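**Flanesden Student Robotics Club — Home Tasks Project**
Progress report to the Orness Fund
Sep 20, 2021

This report covers the summer term and the first weeks of the fall. The grant pays for the hand-held grippers, storage, and travel to members' homes. The long-term aim has not changed: the club wants to enter the cloth-handling event at the Zukley student meet in November with an arm that learned from our own recordings.

**Recording**

The plan called for 3000 recorded pick-ups by the end of the project. We have 712 that passed review. Most of the shortfall comes from July, when the school building was closed and we had no access to the lab tables. We moved the work into bedrooms, which were on the plan for later anyway. Students work with the grippers by hand, picking up cloth from beds.
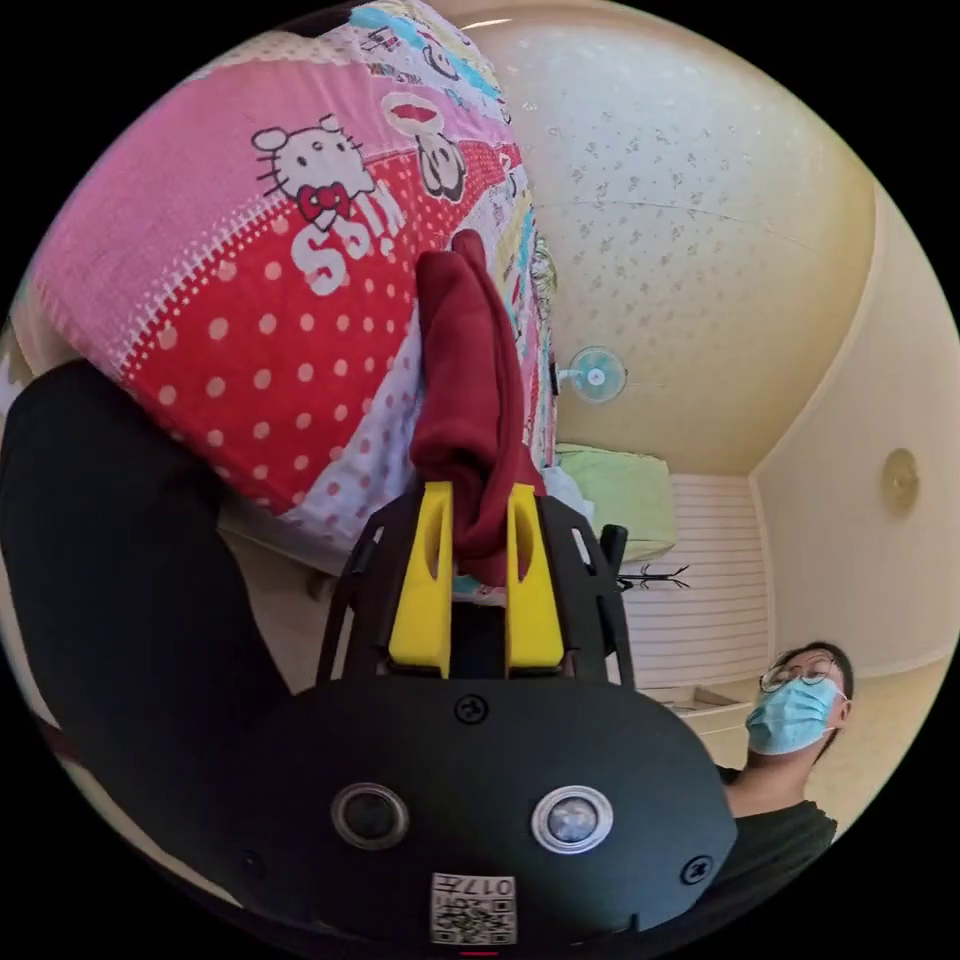 Review takes longer than we budgeted. Each recording is watched once by a student who was not in the room, and anything with a missed start or a long pause is thrown out. We lost almost 200 this way. The main fault was starting to move before the recording had begun, so the checklist now has a line for it.

**Cloth and bedding**

Plain sheets gave us clean recordings but little variety. We now ask for patterned covers wherever a family has them. The dark red cloth works well on a busy print, and it stays in the kit for all home sessions.
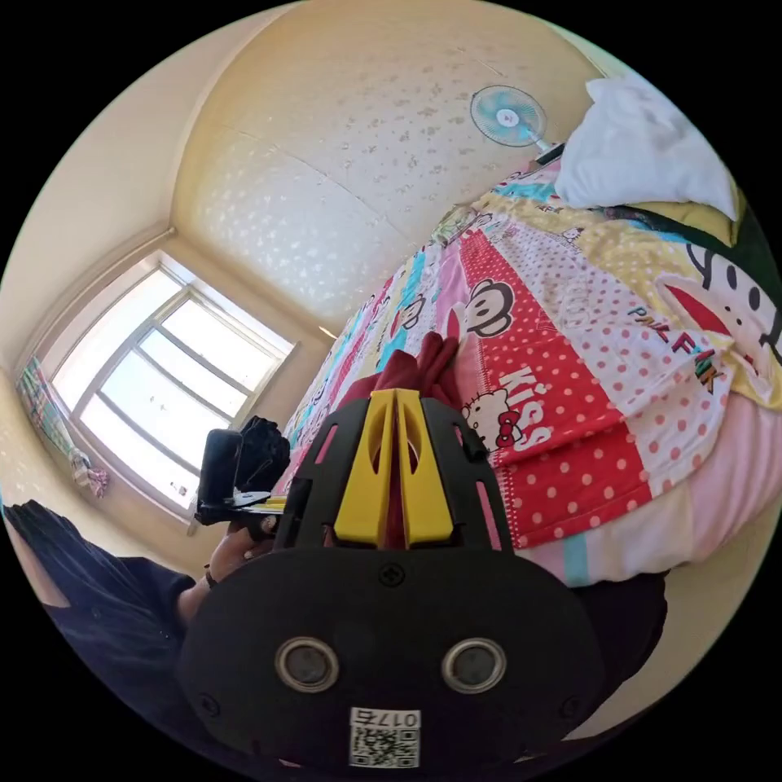
Folding has not been started. The students want to get picking and lifting right first, and we agree with that. If the November event includes a folding round, we will skip it this year.

**Software**

The training code, which the students call Ayaaba, runs on the club's one desktop. A full training run takes 27 hours, so it is started on Friday and checked after the weekend. The first model can find a cloth on a plain table. It does poorly on beds — it often goes for a fold in the cover instead. More bedroom recordings should help, and they are the priority for this month. 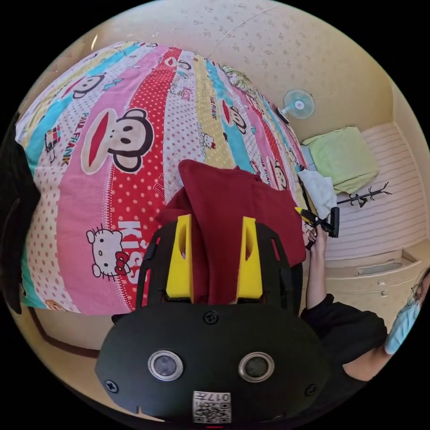 **Money and next steps**

Spending is under budget on travel and slightly over on storage. We ask to move the unused travel money to a second drive. No other change is requested.

Before the next report we plan to:

- finish the bedroom sessions
- retrain with all reviewed recordings
- send in the Zukley entry form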